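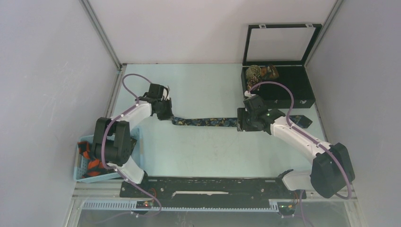
Teaching the tie task at Jedemura

The operator who ran the necktie sessions for Gunance recorded 288 demonstrations and kept 147. "Most rejects were hesitation," the operator said. "You stop to think, and the policy learns to stop."

Both arms are driven remotely, one hand per arm. Cloth is the hard part.

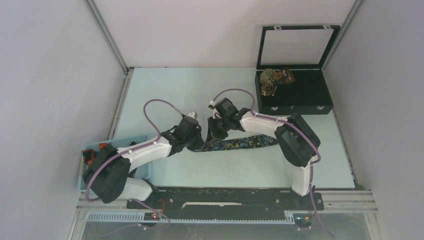
"A tie has no fixed shape, so you can't replay a path," the operator said. "You show the grasp from many starting layouts - folded, slanted, twisted." Sessions were capped at 19 minutes.

Asked about hand guiding, the operator was brief. "Fine with one arm. With 2 you run out of hands."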